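Undano Home Robotics
Progress report to the Lanbridge Small Projects Fund
Grant title: Two-arm waste bin handling in a furnished room
Date: Feb 8, 2026

Work since the last report

The work in this period covered the second task in the grant plan, changing the liner of a small wastebasket. The first task, carrying the wastebasket to a fixed point and setting it down, was closed out in the last report and has not been changed.

The build remains in a bedroom at the Tristden house. The shared workshop on Espinoza was considered and dropped. Its floor is bare concrete, and the grant plan calls for a carpeted room with ordinary furniture. Spare bags are stored on a wall hook at a height both arms can reach without the base moving.

The liner task is split into four stages: take a bag from the hook, open it, seat it in the bin, and fold the rim over. Each stage can be run alone or as part of a full sequence. Most of the time went into the first stage. A thin bag gives the wrist very little load to read, so contact has to be judged from finger position and from the head view.

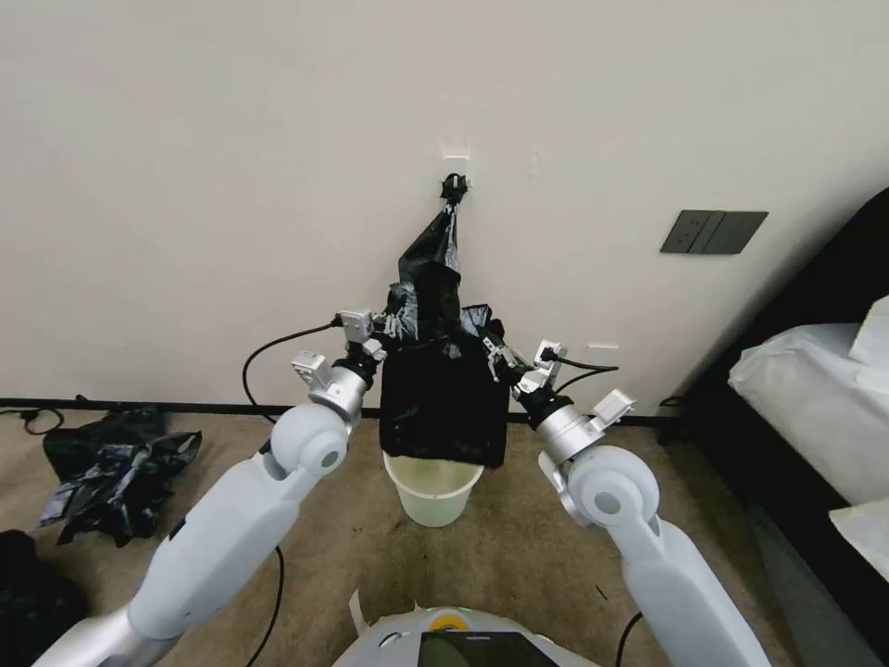

Stage 1, both grippers on the bag at the wall hook, wastebasket below.

The grip width in stage 1 was reduced twice. At the original setting the fingers closed on a fold and pulled both layers together, which made stage 2 impossible without a regrip. The narrower setting is now the default. Approach speed over the last part of the reach was also lowered.

Cable routing is still an open item. The gripper cables run outside the arms in free loops, and the loops limit wrist rotation on the inward side. A clip set has been drawn but not printed.

Stage 3 is the least settled part of the sequence. The bin is light and shifts on the carpet when the bag drags on its rim. If one side of the bag seats first, the other side has to be lifted clear before it can be pulled across. The planner now treats the bin position as unknown after every contact and looks for the rim again before the next move. This adds time to each run and has been accepted for now. 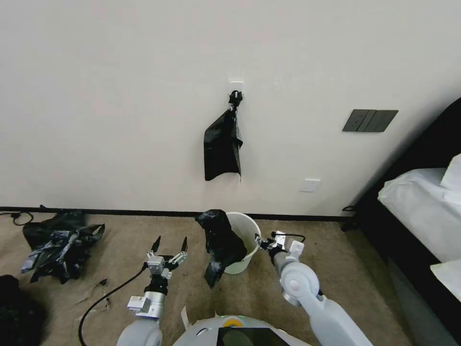
Would a weighted bin solve the shifting problem?
A weight in the base would reduce it, but the grant plan specifies an unmodified household bin, so the correction stays in software.

Recorded data for the period stands at 3,471 short segments, each covering a single stage. Segments in which the bag tore are kept and tagged separately. The storage drive was replaced after it began to report write errors; the affected segments were recorded again.

Stage 2 was rewritten. The earlier version rubbed the two layers between the fingers of one gripper, which was slow and marked the plastic. The present version holds opposite edges and draws the arms apart in small steps, with a stop if the gap does not widen. The limit is 30 seconds, after which the bag is set down and the stage is logged as failed.
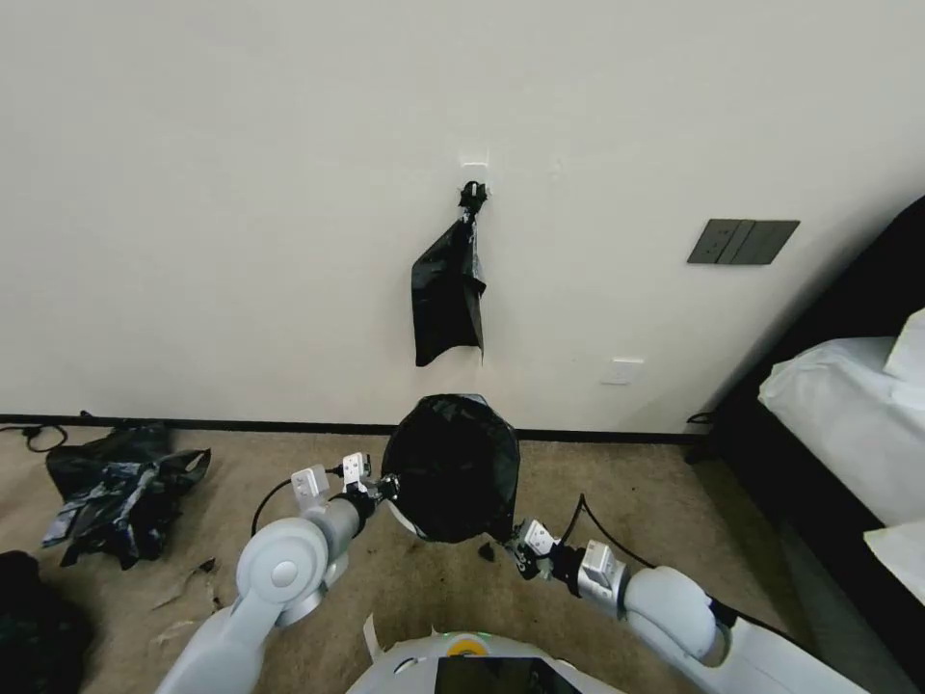
Lanbridge replied to the draft of this section that a time limit is reasonable but that failed openings should be reported by bag type, as thin bags and heavy bags are likely to fail for different reasons. This has been adopted. Bag type will be entered by hand at the start of each run, and older segments will be tagged where the type is known.

Budget

Spending is within the approved lines. The replacement drive was charged to equipment. Finger pads were charged to consumables. No transfer between lines is requested.

Next period

Print and fit the cable clips. Repeat the stage 1 runs with the clips in place. Begin stage 4, which has so far been tested only with the bag seated by hand. Full sequences without operator input are planned for June, subject to the stage 3 results.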